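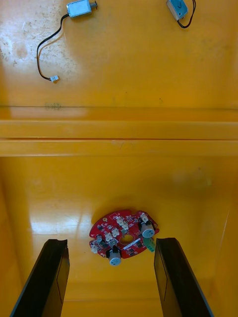

Sorting Season at Sivthorpe

How a high school robotics club spent its winter teaching an arm to pick up spare parts

The robotics room at Sivthorpe High School is on the ground floor, between the wood shop and a stairwell. Until two years ago it was used to store band uniforms. The club meets there after the last bell and stays until 6:30, when the late bus leaves. On a typical afternoon there are a dozen students inside, most of them standing, because the chairs get in the way of the extension cords.

This year the club has entered the sorting class of the Trolunberg Challenge, a regional competition for high school teams that ends with a public final in May. The task takes one line to state. A team's robot has to take loose electronic parts out of a yellow bin and put each one in the correct tray. No student may touch the robot once the clock starts.

The parts are the hard piece of it. In earlier years the challenge used foam cubes and plastic balls, which most teams could handle by the second month. The current rules call for real salvage: small solenoids with their wires still attached, circuit boards with capacitors standing up off the surface, connectors, brackets, short lengths of cable. The parts vary in size and weight, and many of them are shiny, which makes life difficult for a camera.

The club's first attempts were slow. The arm would come down over a board, close its two fingers, and push the board along the plastic. Students who had expected to be writing code in October were still arguing about fingertips in December.

"We thought the software was going to be the project," one of the seniors said. "Then we spent six weeks on rubber."

A round board is an awkward thing to grab. Its edge is thin, and it lies close to the floor of the bin, so the fingers have very little to close on. If they come in too high they miss the edge. If they come in too low they scrape. A tall capacitor looks like a convenient handle, but the club's rule is to leave it alone, and a part that arrives in the tray damaged scores nothing. The team settled on an approach from the side of the board with the fewest tall components, with the fingers opened only a little wider than the board itself.

The solenoids bring a different problem. The metal body is easy to hold, boxy and solid, but the wire goes where it wants. It can loop under the part, or catch on a neighbor and bring two parts up at once. A double pick counts as a fault. Two sophomores have taken over this side of the work, and they keep a spiral notebook in which every tangled pick gets a sketch and a line or two of explanation. By early spring they were on their third notebook.

Learning by Driving

The club does not program each pick by hand. Students drive the arm themselves with a controller, over and over, while a small camera near the gripper records what the arm sees. Those recordings are used to train a program that then tries the same job without a driver. The approach was new to the school this year, and it changed how the afternoons are spent. Somebody has to drive. Somebody has to reset the bin. Somebody has to label the runs, and label them correctly.

By the end of winter the students had recorded 3431 attempts. Of those, 1042 were thrown out. Some had the wrong label, some were recorded with a loose camera cable, and a long stretch from November was lost when the club found that the clock on the laptop and the clock on the arm did not agree. The goal before the final is 2000 good runs of boards and solenoids together, which the club has now passed, though the students who do the labeling would like to keep going.

Driving well takes patience. New drivers tend to rush the last inch, and the recordings show it. The club's most reliable driver is a freshman who had never used the arm before September. She moves it slowly, stops above the part, and then goes straight down. Older members have been told to watch her runs before starting their own.

Lighting took up most of a month. The bin is glossy, and under the ceiling lamps it throws back a soft glare that moves as the arm moves. The students tried a desk lamp, then two desk lamps, then a bedsheet hung from the pipes. The bedsheet worked best but the school asked them to take it down for fire safety reasons. They now leave the ceiling lamps as they are and record at different times of day, so that the program has some experience with both a bright bin and a dull one.

Where the Parts Come From

Most of the salvage comes from Wiegand, a repair shop on the edge of town that fixes vending machines and ticket printers. The shop sets aside dead boards and worn-out actuators in a carton by the back door, and a parent picks it up once a month. Before anything goes in the bin, students check that capacitors are discharged and clip off anything sharp. Safety glasses are required for that step, and long sleeves have to be rolled up.

The arm was bought with a grant from the Parnent Fund, which supports technical programs in the county's public schools. The grant covered the arm, one gripper and a set of spare fingers. It did not cover a table, so the wood shop class built one. It is very heavy and slightly too tall, and shorter students stand on a step to see over the edge of the bin.

The teacher who runs the club also teaches physics, and says the sorting class suits a school like Sivthorpe because it does not reward expensive hardware very much. A team with a better arm still has to deal with the wires. What the students get out of it, in the teacher's view, is practice at finding out why something failed when there are four or five possible reasons.

That practice is easy to see in the room. When a pick fails, the students do not restart right away. They look at the part where it lies, then at the recording, and someone writes down a cause. The cause is sometimes wrong, and gets crossed out later. There is a list taped to the cabinet of faults that have been explained, and a longer one next to it of faults that have not.

Before the Final

There are 37 teams entered this season, up from last year, and the organizers have added a qualifying round in the Trolunberg gymnasium. Each team gets two timed runs, and only the better one counts. Teams bring their own arm and their own computer. The bin and the parts are supplied on the day, and no team sees them ahead of time.

That last rule worries the Sivthorpe students more than the clock does. Their program has learned on one set of parts, in one room. To prepare, they have been trading cartons with another school in the county and running the arm on boards it has never seen. The first trade went badly. The second was better, with clean picks on most of the boards and trouble mainly with the smallest connectors, which slid out from between the fingers.

The new fingertips are softer and a little wider. They were fitted in the last half hour of a long afternoon, and the first pick with them was a solenoid with its wire bent underneath. The arm lifted it, the wire came free, and the part went into the tray. The next one was dropped. Both went into the notebook, and the bin was reset for another run before the bus.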